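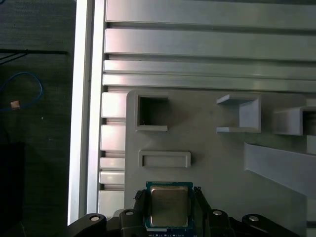

Koltbridge short course, handout for the second practical, Sep 12, 2022

Welcome back, and thank you for being so patient with the booking sheet! Today we carry on gathering examples for the Gravden learner. You'll steer the arm by hand through a job with computer parts, and the recordings of you doing it are what the learner will copy, wobbles and all, so please take your time.

**Before you start**

Each pair records 15 runs, then swaps over. Start the arm from a slightly different spot each time (a hand's width is plenty), or the learner will only know one way in. Say the task name into the log first, exactly as it's spelt on your sheet.

**Coming in over the board**

Come down slowly and stop well clear of anything tall. The capacitors near the memory slots are easy to forget when you're watching the socket.
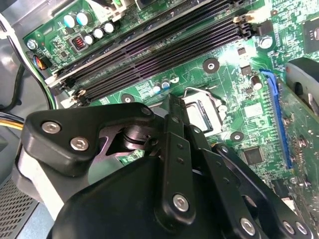 *Fig. 1. The gripper above the motherboard, memory slots empty.*

If you lose sight of the socket behind the fingers, back off and come in again. Keep the run! Recoveries are some of the most useful examples we have, and last year's Pustden set had hardly any.

**Holding the processor**

Grip it by its sides and squeeze gently. A tilted hold is fine to record, as long as you write "tilted" in the notes column.

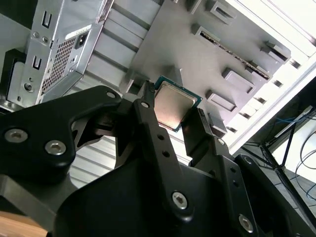
*Fig. 2. A processor held at an angle between the two fingers.*

Throw a run away only if the recording itself stopped early. Everything else goes in the Gilmartin folder, good or bad, and we'll sort through it together in October.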